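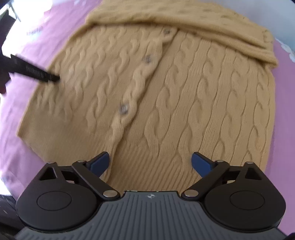 Quick one before I have to run. 22 May 2018, results are in for the garment folding demos and they're better than I expected, so writing it down before I forget.

Short version: we collect folding demos by hand, with hand-held grippers. No robot arm in the loop while recording. You fold the thing, the wrist camera sees what you see, the policy learns from that. We have 262 demos now, 70 of them knitwear. Knitwear was Glenys's idea and I argued against it. I was wrong, fine.

T-shirts are easy. Flat, thin, the edge is the edge. A chunky cardigan is a different animal. Cable knit is thick, the fronts don't want to line up, and the hem ribbing stretches when you pinch it so the corner isn't where you left it. Buttons too. Grab on the placket and the fold comes out crooked every time.

So what changed. Yogesh split the training into two stages, first just "where do I grab", then the whole motion. Before that the policy kept going for the middle of a braid. Makes sense, it's the strongest texture in view. Now it mostly heads for the hem. Out of 32 test folds on knits we got 11 clean ones with the old training and 21 with the new. Same garments, same bed, same starting poses (well, as close as Hammad could get them).

Still bad: sleeves. Anything bunched up at the collar. Also fast hand motion blurs the buttons and then the grab point jumps arond. Slower demos help but they're boring to record and people speed up without noticing. Me included.

Next is left/right timing between the two grippers, which I havent touched. Also want to try patterned sheets, pink on everything can't be good for us.

Code cleanup in September probably. Oluwatosin has the plots if you want them, ask her not me.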